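Ondby adds second monitor position and revised rigging plan for surf music weekend

The organizers of the Ondby surf and instrumental guitar weekend have published a revised technical plan for this year's event, which moves the main stage back from the seawall, adds a second monitor position and changes the way bands hand over between sets. The plan was circulated to performers on Wednesday and applies to both the outdoor program and the evening sessions at the Haugen hall.

Kerstin Hedlund, the production manager, said most of the changes follow from wind readings taken near the water. The old stage faced directly into the prevailing breeze, and vocal and guitar microphones picked up enough low-frequency noise that the engineers were cutting everything below 80 Hz on nearly every channel. That is acceptable for a lead guitar but it thins out the bass and floor tom, and several bands complained that the front-of-house mix had no weight.

The new position is 40 meters inland, behind the old boathouse, with the deck turned so that its back wall takes the wind. The deck itself is the same size. The speaker stacks will stand on separate platforms at either side and will no longer share the deck with the performers, which should reduce the amount of vibration reaching the microphone stands and, in particular, the spring reverb tanks.

Reverb tanks have been a recurring problem at this event. Most of the acts use outboard spring units placed on top of or beside the amplifier, and a spring tank responds to being shaken in the same way it responds to a signal. On a hollow wooden deck, a drummer a few feet away can set off an audible crash through the tank with each hard kick. Under the revised plan each guitar position gets a separate low stand with rubber feet, and players are asked to put the reverb unit there and leave the amplifier on the deck. Players who carry the reverb inside the amplifier cabinet will be offered a foam pad.

The house amplifiers have also been changed. Two guitar combos and one bass rig will be supplied by Asow, the rental company that already provides the speaker system. Performers may bring their own amplifiers, but anyone doing so needs to be at the side of the stage with the unit powered and warmed up before the previous band finishes. Tube amplifiers left in standby will be fed from a separate circuit in the wings so that they can be rolled on without being allowed to cool.

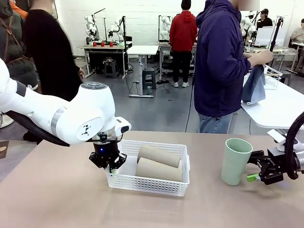
Changeovers are set at 20 minutes on the outdoor stage. Hedlund said the figure had slipped in past years, partly through late arrivals and partly through the habit of running a full line check on every channel between bands. The new procedure uses a fixed input list. Drums occupy the first block of channels and stay microphoned throughout the day, with only the snare and cymbals swapped. Bass goes through a direct box, with a microphone on the cabinet as a second source. Guitars, keyboards and saxophone follow in the same order for every act, whether or not the act uses all of them.

A band that needs more inputs than the list allows should write to the production office in advance. The desk has spare channels, but the stage box does not, and an extra run of cable has to be laid before the gates open.

The second monitor position is on the left side of the deck and will be operated by Panagiotis Tsakiris, who until now has mixed both the monitors and the evening sessions. Separating the monitor mix from the main desk gives each performer a dedicated send and allows changes during a set without a signal to the engineer at the back of the field. Tsakiris has asked bands to keep their requests simple at the start. His starting mix for a four-piece will be kick and bass in the drum wedge, lead guitar in the rhythm player's wedge, and drums across the front at a moderate level. Adjustments can be made from there during the first number.

He also recommends that guitarists who use heavy reverb ask for a drier sound in the monitors than the audience will hear. A wet signal in a wedge is hard to play against at fast tempos, and turning it up to compensate is the most common cause of feedback on this type of stage. The simplest way to manage it is to place the microphone on the amplifier as usual and to filter the upper mids in the wedge only.

The evening sessions in the Haugen hall have a different set of constraints. The room holds 500 people standing, has a hard rear wall and a low balcony, and has a long decay when it is half full. Heavy drapes will be hung along the back wall for the first time. Tsakiris said the drapes do little at low frequencies but take enough off the slap echo that snare hits and picked notes should be clearer from the middle of the floor. The limiter in the hall is set by the owner and cannot be changed by the event crew. Bands who normally play at high stage volume are advised to bring a smaller amplifier for the evening, or to turn the house combo away from the front row and let the main system carry it.

The running order for the outdoor stage has seven acts on each day. Two of them will perform as trios without a rhythm guitar, and for those sets the unused guitar channel will stay muted on the desk. The Surnska quartet, which closes the first day, will play its set with two drummers, and the second kit will be built on a rolling riser during the afternoon break so that it can be moved into place in one piece. Its microphones plug into a separate small box on the riser, and a single multicore connects this to the stage.

Recordings will be made of all outdoor sets as separate tracks from the desk. Each act will receive its own files without charge, at the original sample rate and without processing. The organizers will not publish any of the material unless the act agrees in writing. Performers who do not want to be recorded can say so on the same form used for the input list.

The load-in gate is on the north side of the field, behind the boathouse, and vehicles have to be out of the area before sound check begins. There is no parking behind the stage. Cases can be left in the tent next to the monitor position, which will be locked overnight between the two days. Power in the tent is limited to lighting and a few low-current outlets for tuners and pedal supplies, and amplifiers should not be plugged in there.

Input lists and stage plots are due at the production office by the end of April. Acts that have already sent a plot for the old stage need to send it again on the new form.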